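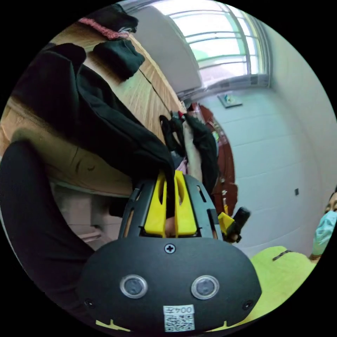

Reibung ist kein Stoff, den man nachschlagen kann

Amarachi Yusuf misst seit 18 Jahren, wie Oberflächen aneinander haften und übereinander gleiten. Von den Tabellen, die in Schulbüchern stehen, hält sie wenig. Ein Gespräch über Beiwerte, Schmierfilme und die Frage, was man Vierzehnjährigen zumuten darf.

Wer Amarachi Yusuf nach dem Reibungskoeffizienten von Stahl auf Stahl fragt, bekommt eine Gegenfrage. Welcher Stahl, wie geschliffen, womit gereinigt, bei welcher Luftfeuchte? Sie stellt diese Fragen ohne Ungeduld, aber man merkt, dass sie sie schon oft gestellt hat und selten eine Antwort bekam. »In der Tabelle steht eine Zahl mit zwei Nachkommastellen«, sagt sie. »Die zweite ist geraten. Bei der ersten wäre ich auch vorsichtig.«

Yusuf arbeitet im Prüflabor Hsu, einem kleinen Betrieb, der für Hersteller von Gleitlagern und Dichtungen misst. Nebenbei gibt sie Fortbildungen für Physiklehrkräfte. Wir treffen uns nachmittags gegen vier in einem Seminarraum, der Kaffee kommt aus der Thermoskanne. Auf dem Tisch liegt ein Schulbuch für die achte Klasse, aufgeschlagen beim Kapitel über Kräfte. Am Rand stehen Bleistiftnotizen, manche davon mit Ausrufezeichen.

Was sie an dem Kapitel stört, will ich wissen. Sie blättert. »Hier: Die Reibungskraft ist unabhängig von der Größe der Auflagefläche. Das ist für einen Holzklotz auf einem Brett eine brauchbare Näherung. Im Buch steht es aber wie ein Naturgesetz, im selben Kasten und in derselben Farbe wie die Newtonschen Axiome.« Für Gummi gelte der Satz schon nicht mehr ordentlich, für weiche Kunststoffe auch nicht. »Und dann kommt ein Schüler und fragt, warum Rennwagen breite Reifen haben. Das ist eine gute Frage. Die Antwort im Lehrerband ist schlecht.«

Die übliche Erklärung, warum die Fläche keine Rolle spielt, findet sie dagegen in Ordnung. Zwei feste Körper berühren sich nur an den Spitzen ihrer Rauheit, die wirkliche Kontaktfläche ist winzig. Drückt man stärker, verformen sich die Spitzen, und die wirkliche Fläche wächst ungefähr im gleichen Maß wie die Last. Legt man den Klotz auf die schmale Seite, verteilt sich dieselbe Last auf weniger Spitzen, die dafür stärker gedrückt werden. »Das kann man mit Knete zeigen«, sagt Yusuf. »Machen wenige.«

Haften und Gleiten

Ich wende ein, dass der Unterricht irgendwo anfangen muss. Man kann schlecht mit Kontaktmechanik beginnen. Sie nickt, überzeugt wirkt sie nicht. »Anfangen ja. Aber man kann auch mit einer Messung anfangen. Klotz, Federkraftmesser, zehnmal ziehen. Dann sieht man, dass die Werte streuen. Meistens wird dreimal gezogen, der Mittelwert passt halbwegs zur Tabelle, und alle sind zufrieden.«

Ob das nicht genau der Sinn der Sache sei, ein Ergebnis zu bekommen, das stimmt? »Stimmt womit?«, fragt sie zurück. »Mit einem Wert, den jemand für ein anderes Stück Holz aufgeschrieben hat.«

Im Labor hat sie einmal eine Messreihe aus 1416 einzelnen Zügen ausgewertet, dieselbe Paarung, dieselbe Last, dieselbe Geschwindigkeit. Der Haftbeiwert wanderte über die Reihe hinweg nach oben. Die Oberflächen liefen sich ein, Abrieb setzte sich in die Riefen, und auch die Pausen zwischen den Zügen hatten Einfluss. Je länger zwei Körper aufeinander ruhen, desto schwerer lassen sie sich oft losreißen. »Im Schulbuch ist Haftreibung ein Zustand. In Wirklichkeit hat sie ein Alter.«

Dass Haftreibung immer größer sei als Gleitreibung, will sie so auch nicht stehen lassen. In den meisten Fällen ja. Bei manchen Paarungen, PTFE etwa, liegen die Werte so dicht beieinander, dass man den Unterschied mit Schulmitteln nicht findet. »Dann schreibt die Klasse ins Protokoll: Messfehler. Es war aber keiner.« 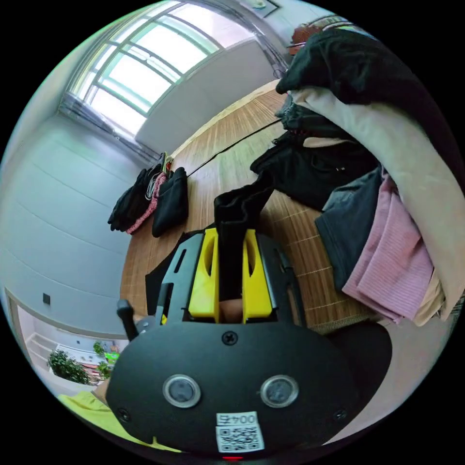 Das Geschäft mit dem kleinen Beiwert

Zurückhaltend wird Yusuf auch, wenn es um Schmierstoffe geht. Im Februar lag ein Zusatz namens Ruvow auf ihrem Tisch, laut Prospekt sollte er die Reibung in Getrieben halbieren. Der Hersteller Drirkness hatte ein Diagramm mitgeschickt, die senkrechte Achse begann nicht bei null. »Halbiert gegenüber was? Gegenüber trockenem Metall halbiert auch Salatöl.« Gegen ein gewöhnliches Getriebeöl gemessen, sei der Unterschied in der Streuung verschwunden.

Sie erklärt das mit der Stribeck-Kurve, die sie mir auf die Rückseite einer Rechnung zeichnet. Bei kleiner Geschwindigkeit berühren sich die Metalle noch, die Reibung ist hoch. Wird es schneller, baut sich ein tragender Film auf, die Kurve fällt, erreicht ein Minimum und steigt wieder, jetzt wegen der Zähigkeit des Öls selbst. Ein Zusatz, der links in der Kurve hilft, kann rechts völlig egal sein. »Wer mir nur einen Punkt zeigt, hat sich den Punkt ausgesucht.«

Verkauft werde so etwas trotzdem, sage ich. »Natürlich. Ein Motor läuft ja auch damit.« Sie trinkt ihren Kaffee aus. Über Drirkness will sie weiter nichts sagen, die Messung sei ein Auftrag gewesen und der Auftrag bezahlt.

Besser zu sprechen ist sie auf Ditgate, eine Sammlung von Rohdaten aus Reibversuchen, die Lehrkräfte für den Unterricht nutzen können. Auch da hat sie Vorbehalte. Bei 2 der Datensätze, die sie sich angesehen hat, fehlte die Angabe zur Temperatur, bei einem war die Last in Kilogramm eingetragen. »Aber man sieht wenigstens die Punkte — die Ausreißer auch. Die lassen sie drin.«

Was sie einer Lehrkraft raten würde, die nur eine Doppelstunde für das Thema hat? Yusuf überlegt länger als bei den Fragen davor. Den Klotz behalten, meint sie schließlich, die Formel auch. Nur solle man dazuschreiben, wofür sie gilt, und die Tabelle erst nach der Messung austeilen. Dann nimmt sie den Bleistift und setzt im Schulbuch neben den Wert für Eis auf Stahl noch ein Fragezeichen.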